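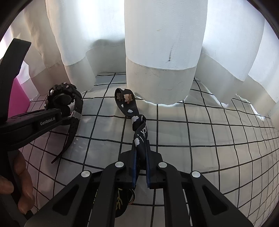

Wednesday, December 17, 2025
Small items, soft goods: sorting at the long table

Started after lunch with Maarja. Gridded cloth on the table, pink bin at the left end, curtains drawn most of the way. The job is to go through the lost-property box from the Otholm open day and write each thing up before it goes back to the front desk.

Straps are the slow part. The black one with the cartoon animal print and white cloud shapes twists on itself whenever it is picked up, and the lettering ends up inside the fold. I could read "CK" and not the start of the word. Entered as "black strap, animal print, clouds". Dalia can fill in the rest when she checks the list.

Laying out: straps and lanyards by the curtain side, hair things to the right. Leave a few squares between items or the loops catch on each other. Watches stay buckled.

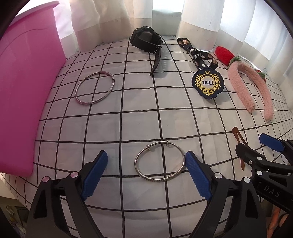

Far side of the table: watch, lanyard with TTVL badge, strawberry headband.

Badge is embroidered, wreath around the letters, so it gets its own line in the list and stays with its lanyard. Headband goes in a paper bag, the plush picks up lint.

Sheet is saved under Koppel, tab 4. Italo wants the column for "fastening" split in 2, buckle and other. Not done yet.

To do: ask Triin if the desk still holds things from July.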